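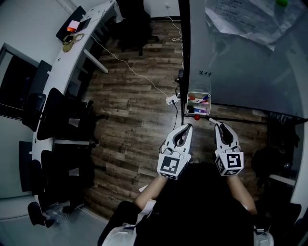

Marker pen on the floor, Flindden side room

From: list member, Ustcombe
To: labeling list
Date: May 13, 2026
Subject: Re: Ink fade on freezer box labels

On the labeling list, a member at the Cronin site wrote:

> We relabeled the archive boxes in January with the fine-tip pens and
> plain matte stock. Some of the codes are already hard to read, mostly
> on the lids. The sides look fine. Is this the ink or the label? We have
> 1422 boxes and I would like to avoid doing all of them again.
>
> Also, does anyone still have the old Zotetti test sheet? The link in
> the list archive is dead.

It could be either one, but if the sides are fine and the lids are not, I would look at handling before chemistry. Lids get rubbed every time a box is pulled or another box is slid across it. Sides mostly touch air. A dye that was failing from light or age would go pale evenly across the stroke. Abrasion leaves gaps, and the edges of the stroke stay dark. Put a hand lens on a few lids and you should be able to tell which you have.

If the stroke is pale all over, check the stock. Matte paper with a heavy coating holds the ink on the surface and it never gets into the fiber. We had this at Ustcombe with a batch that was sold as uncoated. Wipe a label with a damp cloth for a few seconds. If the cloth picks up color from a label that is months old, the ink did not bond.

Writing on a cold label is the other usual cause. Frost forms as soon as the box leaves the freezer and the pen lays ink on a film of water. It looks normal for a week or two. We now write all labels at room temperature, let them sit overnight, and only then apply them. Application to a cold box is a separate problem (adhesive) and I would keep it out of this thread.

I do have the Zotetti sheet. It is a grid of 100 cells, one pen per row and one stock per column. Procedure as we ran it:

Write the same code in every cell of a row.
Leave the sheet flat overnight.
Freeze, thaw, and rub each cell with a dry cloth. Do 3 cycles.
Score each cell as readable, readable with effort, or lost.

Score it under the light you work in. A bench lamp makes everything look readable.

The sheet does not cover solvent contact. If your people handle boxes with alcohol on their gloves, add a row for that and run it last.

As for redoing the whole set, I would not start yet. Lids only, and only the shelves that get pulled often. Put a clear overlaminate on those and leave the rest until you have test results. When Flindden went through this they relabeled 988 boxes with the same pen and stock as before and were back on the list asking the same question.

I will send the sheet to the list as plain text so it stays in the archive this time. Please post the pen and stock part numbers when you have them.

--
Sample storage, Ustcombe
Reply to list, please. Direct mail to this address is not read.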